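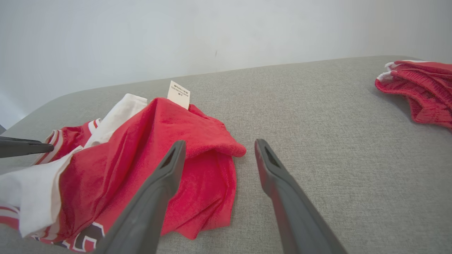
Student Project Report: Visit to the Vastura Open Day, Sikidthorpe
Course module: Automation in Service Industries
Submitted Oct 14, 2026

1. Purpose of the visit

The project group attended the open day held by Vastura at its Sikidthorpe site. The purpose was to observe robotic handling of clothing and to compare it with the fixed machinery studied in the first half of the module. Attendance counted toward the practical part of the grade.

2. Background

Fabric is difficult for a robot to handle. A box keeps its shape when it is lifted; a shirt does not. One garment can also cover part of another, so the system must decide where one item ends and the next begins. Vastura presented two projects in this area. Drumside deals with sorting mixed laundry before washing. Alemneh deals with picking up and folding household clothing from soft furniture, and it is the subject of most of this report.

3. The Alemneh demonstration

The work area was a light gray upholstered surface against a plain white wall. Red and white sports clothing had been placed on it in a loose pile, with a further bundle of red clothing set farther back. Two gray gripper fingers, open and angled toward each other, worked at the near side of the pile, and a thinner black finger came in from the left, against a striped cuff.

The choice of clothing was of interest to the group. Several items shared nearly the same red, so color alone would be a weak guide to separating them. Stripes, hems and care labels give clearer edges. In the discussion afterward, staff confirmed that garments of similar color are chosen on purpose for the harder trials.

Staff stated that the project had recorded 3788 handling attempts, of which 2110 were made on soft furniture and the rest on a flat table. The group was not given the success rate for either set and therefore draws no conclusion about reliability.

4. The Drumside presentation

Drumside was presented as a talk with slides. The talk lasted 42 minutes and covered bin layout, item weight and the training of operators. The handout is attached as Appendix B.

5. Observations

The group noted that a padded surface gives way under pressure, which may make it harder to judge the height of a thin layer of cloth. The module notes on gripping force assume a hard surface and should be read with this in mind. Questions on cost were referred to the company's sales office - no figures had been received when this report was submitted.

6. Further work

The group proposes a small bench test in the teaching laboratory, using two shirts of the same color on a cushion and then on a table. A request for bench time has been filed with the department.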